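Map diary, February: the Follden sheet

Still at it, and it's past eleven at night.

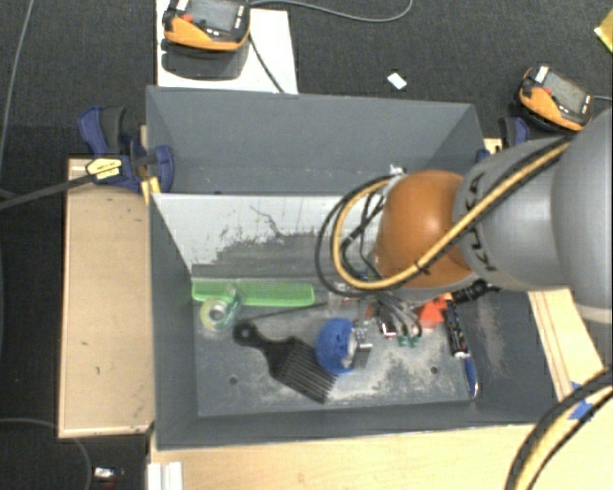 I spent the whole day on contour lines and I have the neck to prove it. The Follden sheet is the one with the long valley running up to Shearer, and the old survey drew it as if somebody had done the top half before lunch and the bottom half after a very big one. The lines up by the summit are tidy, and then down near the river they wander all over the place. I keep thinking of that divider in the gray bin, whitish along the upper part and worn gray and scratched lower down, with a crack-like line branching near its center, because my valley looks just like that on the scan: clean and pale up top, then scuffs and one ragged branching line in the middle that may be a stream or may be a fold in the paper. I zoomed in until it was nothing but squares. I'm calling it a stream for now and putting a question mark on it.

Fiona Halliday called around ten this morning to ask how the spot heights were coming. I told her fine, which was a bit generous! The thing is, the summit of Shearer is printed as 633 on the old sheet and everybody who grew up under it says 633, there's even a bakery that uses it on the bags, and I would love for it to be right. It's in meters, which always throws my dad. So far everything agrees with it, so I'm leaving it alone and moving on to the ones lower down, where I'm much less happy. There's a height of 184 printed right beside the bridge at Samby, and the contour that runs past it would have you believe the bridge is under the river. One of them has to go. Fiona votes for the contour. I vote for driving out there with the good GPS and a thermos, and she says there's no money for mileage until spring, so the contour it is (for now, Fiona, for now).

Then names. I love the names part and it eats entire afternoons. The farm that the old sheet calls Wulo is spelled three different ways in the parish books, and on the road sign it's a fourth. My rule has always been to go with what's on the sign, since that's what a lost person will be looking at, but Esi Bawa wrote me a long and very good email about it. She's been going through the tithe lists for her own project and she thinks Wulo started out as the name of the field across the road, and the farm only picked it up when the two were sold together. So the label might belong sixty yards to the east! On a sheet at this scale that's hardly the width of the letter W. I moved it anyway. Then I moved it back so it wouldn't sit on top of the footpath. Then I had a sandwich.

The place index is up to 1,843 entries, and that's after I threw out the doubles. I was secretly hoping for two thousand, and I know that's silly, you can't go inventing hamlets to get a round number. Nearly all of them have a grid reference now. The ones that don't are mostly springs and wells, which people wrote down with great care in the old notebooks and then described as "near the large thorn," and good luck to me with that. I've got a separate list going for those. Esi wants it when I'm done with it, and she's welcome to it!

What else? The projection thing. I'd been putting it off for weeks. The two halves of the valley were surveyed years apart and they don't meet along the join, there's a little step in every road that crosses it, like a sleeve sewn on crooked. I finally picked a dozen points I trust (church towers, mostly, and the corner of the Samby schoolyard, plus that bridge, whatever height it is) and stretched the southern half to fit the northern one. It took four tries. The first time I got two points swapped and the river did a somersault. The fourth time the roads lined up, every one of them except the lane behind the mill, and I got up and walked around the kitchen a bit, I was so pleased. I'm going to look at the lane tomorrow. It could be that it really does have a kink in it.

I also changed the forest green. I know, I know, I said I wouldn't touch the colors again. But the old green went muddy on the test print and you couldn't read the footpaths through it, so it's a shade lighter, and I had to lighten the orchards as well or they'd have looked like more forest. Now the marsh pattern seems too loud. I'm not touching the marsh tonight.

For tomorrow: the lane behind the mill, write back to Esi about the field, and ask Fiona if the library still has the other notebook, the one with the river levels in it. Oh, and the legend still says "railway" and there hasn't been a train up that valley since before I was born. It should say "railway (former)," if I can get it to fit in the box.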